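3. Substitutions and the closing stages of matches

Shagufta Naqvi
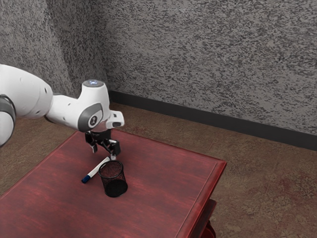
Figure 3. White robotic arm over a dark red table (computer rendering).

The previous section dealt with starting line-ups. We now turn to what the three clubs did with their benches, and in particular to the timing of the first change. Arovthorpe, Drilov and Ravn all played under the same rule, which allowed five substitutes to be used in a league match. They used that allowance in quite different ways, and the differences held up from one season to the next even where the head coach had changed.

3.1 Coding

Every substitution was entered on the Morkonetti sheet, which records the minute, the score, the position of the player leaving, the position of the player coming on, and whether the change was forced. A change was treated as forced when the match report mentioned an injury or when the player leaving received treatment on the pitch in the minutes before. Changes made at half-time were kept as a separate group. Coaches we spoke to regard the interval as a different kind of decision, taken in the dressing room with time to talk, and mixing these changes with those made during play would have hidden that.

Two coders worked through the match reports separately. Where they disagreed, the match footage was consulted. Most disagreements concerned forced changes, and nearly all of these involved tight hamstrings or cramp late in the game, where the report said only that the player "made way". When footage did not settle the question the change was left out of the analysis in 3.2 but kept in the totals.

Double and triple changes made at the same stoppage were counted as one decision. This follows the practice in Section 2 and should be kept in mind when comparing our results with studies that count each player.

3.2 Timing of the first change

Arovthorpe were the earliest of the three clubs to make an unforced change. When behind, they tended to act within 10 minutes of the restart, usually by replacing a full-back with a winger and moving to a back three. When level they waited longer, and when ahead they waited longest of all. The pattern is the one most readers would expect, and it was very regular.

Drilov showed much less difference between winning and losing positions. Their first change came at a similar point in the second half whatever the score, and it was most often a straight swap in central midfield. The assistant coach described this in interview as a matter of planning: the two midfielders shared the work over the week and both knew before kick-off when the switch would come. He said that the score could bring the change forward but that it rarely did. Our data agree with him.

Ravn are harder to describe. In home matches they behaved much like Arovthorpe. Away from home they held on to their starting eleven for long periods, even when losing, and then made several changes together. We looked at whether this could be put down to injuries, a thin squad or the fixture list. Squad size does play a part, as Ravn often travelled without a full bench, but the pattern remained in matches where a full bench was named.

3.3 The crowd

Ravn's home ground holds 2,000 spectators and the technical area is very close to the main stand. Three of the people interviewed at the club raised this without being asked. One player said that supporters call for particular substitutes by name from early in the second half, and that the bench can hear every word. The head coach accepted that this happened but did not think it had any effect on him. We have no way of testing either view directly. Attendance figures were available for all home fixtures, and matches with larger crowds did see slightly earlier changes, but those matches were also more likely to be against stronger visitors, and the two things cannot be separated with a sample of this size.

At Arovthorpe the dugouts stand on the opposite side from the main stand, and none of those interviewed mentioned the crowd in connection with substitutions.

3.4 Results after the change

It is tempting to ask which of the clubs had it right. Goals scored and conceded after the first change are given in the appendix, but we would advise against reading much into them. A side that is losing makes changes sooner, and a side that is losing is often the weaker side on the day. Early changes will therefore look worse than they are. Restricting the comparison to matches that were level at the hour leaves few cases for each club, and the differences between them are small.

One finding does seem worth following up. Late goals conceded by Drilov fell mostly in matches where the planned midfield swap had been brought forward by an injury. In those matches the replacement played longer than he had prepared for, and the coach was left with fewer options in the same position. The club began to name an extra midfielder on the bench in July, for the pre-season friendlies, and kept to this once the league had started.

Goalkeepers were left out of all the counts in this section. Red cards are treated in Section 4, together with the changes that followed them.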